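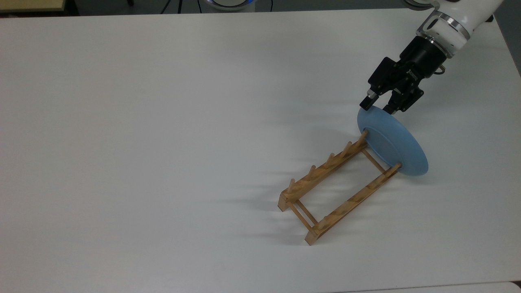 Does a Wooden Dish Rack Earn Its Bench Space?
Project report, Household Products and Materials
Laiba Awan

1. Why I picked this topic

Our share house in Grellilcombe has no dishwasher and a very short kitchen bench. When the old wire rack rusted through, one of my housemates wanted a wooden one with pegs. She had seen them in a lot of online kitchens and said they dried plates faster, were gentler on the glaze and would look nicer next to the kettle. I agreed with the last part. The rest sounded like something off a product tag, so I made it my project.

The claim I set out to check was the drying one. I also kept notes on stability and cleaning, although the project outline only asked for one measured property.

2. What was tested

The peg rack is the plain sort: two side rails in light, unfinished wood with a row of short upright pegs along each, a couple of thin cross dowels between them, and small end blocks for feet. There is no tray. A plate stands on its edge between the pegs and leans a bit.

I compared it with two other ways of drying a plate. One was a coated wire rack lent by my aunt, sold under the name Lesura. The other was a folded cotton tea towel on the bench with the plate propped against the wall, which is what we had been doing for weeks.

The plates were from our everyday set, with a broad flat rim and a shallow well. The rim matters more than I expected, and I come back to it in section 4.

3. Method

Each plate was dipped in the sink, held up to drain for a slow count of five and put in place. I weighed it dry beforehand on kitchen scales, then again at intervals until the reading came back to the dry figure. The scales read to the nearest gram, and a wet plate only carries a few grams of water, so the later part of each run is coarse. A better balance was available in the Tsikata lab on campus but I could not book it for long enough.

All runs were done on one bench with the window shut. I did 9 runs for each method. Room temperature was written down but not controlled. One of the tea towel runs, on a Friday evening, was done while somebody was cooking pasta and I left it in, so make of that what you like.

4. Results and what I think of them

Both racks beat the tea towel easily. This surprised no one in the house. A plate propped on cloth keeps its bottom edge in a damp patch and the back hardly gets any air.

Between the two racks I found no difference I would defend. The peg rack was ahead in some runs and the wire rack in others, and the gap was smaller than the spread within either one. If wood "draws the water off", as the seller's page put it, it doesn't do so in any amount my scales could pick up. The contact area is tiny anyway: the bottom of the plate and a peg or two.

What did change the drying time was the angle. A plate leaning well back holds a thin line of water where the rim meets the well, and that line is always the last thing to go. Stood closer to upright, it drains. The pegs are short, so the plate picks its own lean, and a heavier plate at the end of the rails leans more than one with neighbours on each side.

On stability I have fewer complaints than I planned to have. The rack stayed put when loaded. It did slide on a smooth bench when I took plates from one end only and bumped the frame doing it.

Cleaning is where the wood loses. Bare timber marks. After a few weeks there were grey patches around the feet, and scrubbing between pegs is fiddly work. I oiled one rail and left the other. The oiled one looks better so far, but a few weeks is not long enough to say anything about mould and I am not going to pretend it is.

5. Water on the bench

With no tray, everything that drips ends up on the bench. We put a tea towel under the rack, which means we now wash the tea towel as well. Divport, the shop where we bought it, sells a matching mat separately. I did not buy the mat.

6. Limits

One kind of plate, one kitchen, one person doing the weighing and knowing which rack was which. No bowls, no mugs. I would not expect mugs to work at all on pegs this short. Humidity should have been logged, and my marker for the draft was right to ask why it wasn't. I didn't own a hygrometer and did not think of borrowing one until the runs were finished.

7. Finding

Buy the peg rack if you like how it looks and don't mind wiping up. I could not support the claim that it dries plates any faster than coated wire. My housemate has read this section and still prefers the wood, and the wire one has gone back to my aunt.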